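Workshop Notebook – Pundside Laboratory
Entry date: 2021-12-04
Recorded by: Hawi Adugna
Equipment: hand-held gripper pair, units A and B
Others involved: Urs Tanner, Spyros Lambrakis

1. Reason for the work

Unit B was withdrawn from use after Spyros Lambrakis reported that its jaws were closing unevenly. The left jaw met resistance near the end of its travel and the right jaw did not. Unit A had no reported fault but was due for the same inspection, and both units were placed on the bench together so that their settings could be compared.

The log for unit B shows that the jaw carriage was last cleaned in March. The next cleaning was not entered. I cannot establish whether it was carried out and left unrecorded, or missed.

2. Jaw carriage, unit B

The cover screws were removed and the carriage was drawn out along its rail. A band of compacted gray dust had formed at the left stop, mixed with old grease. It was lifted out with a plastic scraper and the rail was wiped with a lint-free cloth until the cloth came away clean. No scoring was found on the rail. The left return spring was slightly shorter than the right one and both were replaced from the Firkier spares box, which now holds three pairs.

Fresh grease was applied sparingly. The carriage was moved through its full travel by hand 27 times before the cover was refitted. The resistance at the left stop is gone.

One cover screw had a damaged head and was exchanged. Urs Tanner asks that the small screwdriver with the worn tip be removed from the drawer, and this has been done.

3. Camera and cable

The lens on each unit was cleaned with a dry blower and then with lens tissue. On unit B the cable had been pulling on its connector whenever the wrist was turned. The strain relief was moved back by 8 mm and the cable now has slack at the connector throughout the turn. The tie on unit A was left where it was.

Exposure had been left on automatic on one unit and fixed on the other. Both are now fixed, and the setting is written on the card kept with the chargers.

4. Marker and handling check

The square marker on top of each unit was checked for lifting corners and for play in its mount. One mount had a loose screw, which was tightened. Handling was then checked on the open floor by the water dispenser, with the units held at normal working height and turned toward each other.

The marker has to stay clear of the operator's sleeve and hand, and the cable must be able to hang freely below the gripper. Operators should hold the unit from behind the body, with the forearm level.
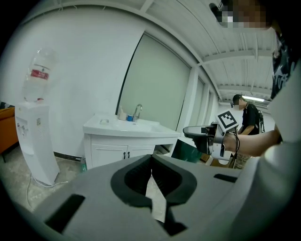

5. Recording test

A test recording of 700 frames was made with both units. The marker on unit B was found in all but three of them, and those three fall together at the start, before the unit had been raised. Unit A gave no missed frames. The jaw width reading on unit B returned to zero at every closing.

6. Open points

Cleaning of the jaw carriage is to be entered in the log on the day it is done, with initials.

Spyros Lambrakis will order a further set of return springs and a replacement small screwdriver.

The card with the exposure setting should be copied for the Wiltby team – they use the same camera settings sheet and their copy is out of date.

Unit B is returned to use. I will look at the left spring again after the next full week of recording.

H. Adugna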